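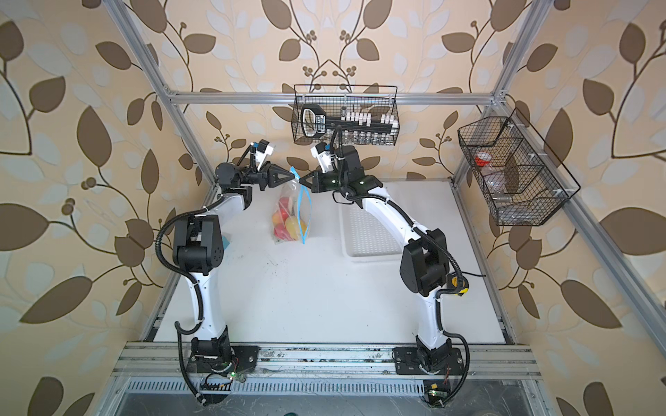 The Tray with the Holes

My aunt kept fruit and vegetables apart. She had a tray for the fruit, white plastic with a raised rim and small holes all over the bottom, and she had zip bags for the vegetables. In nine years of living with her I never saw an apple in a bag or a pepper on the tray.

I moved into her house in Rastent in January, the year I left school. She needed someone to drive her and I needed somewhere to sleep that was near the bus depot. She charged me 300 a month and wrote it in a notebook. The first thing she showed me was where the tray went.

"Air gets in underneath," she said. "Fruit has to breathe."

I asked if vegetables didn't have to breathe.

"Vegetables are fine," she said.

The back room was where she did everything. She ate there, paid bills there and listened to the radio there. She had papered it herself with a pattern of big brown leaves and pale leaves on a cream background, with thin stems running between them and little bunches of berries. She had bought it from the Clorkodari store on its last day of business, when everything had to go. There were 18 rolls in the bin and she took them all. The room needed far fewer. The others went under the stairs and she used them for lining drawers, wrapping birthday presents and once, when I had a job interview, covering a folder.

I did not like the paper. The leaves were too big and in the evening they looked like hands. I told her so in my first week, and she said I could sit facing the window.

On Saturdays we drove to the market on Holanda Street. She bought the same things most weeks, and she carried the fruit on her lap in the car and had me put the vegetables in the trunk. At home she laid it all out on the table and started. I was allowed to hold the bags open. If I reached for a piece of fruit she moved my hand away, and she did it without looking, the way you would move a cat.

The year she turned 80 her eyes went bad. She could still tell a plum from a peach, but it took her longer, and she would hold things up close to her face. One Saturday I came in from parking the car and found her with a tomato in one hand. She had been standing there for a while, I think.

"Which is it?" she said.

I thought she meant that she couldn't see it. I told her it was a tomato.

"I know it's a tomato," she said. "Which is it?"

I said I had heard it was a fruit. She said she had heard that too. In all the years before, I realized, we had never bought one. She put it on the windowsill, between the tray and the bags, and it stayed there until it was too soft to eat. After that we went back to not buying them.

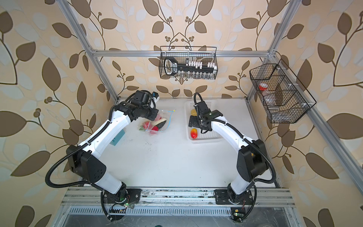
Sturnance, Issue 18, page 19

She died in the spring. My cousins came for the furniture and we agreed on most of it. The oldest one had a figure in his head for the house and the rest of us let him talk. I found her notebook and added up the last pages, and then I found an envelope at the back with 1580 in it and my name on the front. She hadn't written any message. I put it in my coat and didn't mention it, and I have felt bad about that on and off ever since.

I asked if I could stay until the house was sold. They said yes, as long as I kept the back room tidy for people who came to look. So I kept it tidy. People came and looked, and nearly every one of them said something about the wallpaper. One couple said it would be the first thing to go. I said it was good paper and there was more under the stairs.

On 29th June I went to the market by myself. I hadn't been since the winter. I bought what I felt like. I got a red pepper because it was shiny, and some greens, and then fruit from the man who used to save the good ones for her. He asked where she was. I told him. He put an extra one in and would not take money for it.

When I got home I carried everything in from the trunk in one load, the fruit too. I tipped it all out on the table and looked at it. There was no reason to do it her way. I could have put the whole lot in the refrigerator as it was and gone upstairs.

I got out a zip bag. It is hard to hold one open and fill it at the same time — I had never had to. The pepper slid down to the bottom and the rest went in on top of it any way it would go. I ran my thumb along the blue seal and it popped open again at one end, so I did it a second time.

Then I got the tray down. I rinsed it and shook it over the sink until the water stopped coming through the holes. I put the fruit on one piece at a time. I kept expecting to have my hand moved.

The telephone rang while I was doing it. It was my cousin, to say that the couple had made an offer and that he thought we should take it. I said that was fine with me. He asked what I was up to and I said I was putting the shopping away.

"On a Sunday?" he said.

I said the market was open Sundays now. He said he hadn't known that, and we talked about a date for the keys.

Afterward I sat down on her side of the table, with my back to the window. I ate one of the pieces of fruit, and then I went to see how many rolls were left under the stairs.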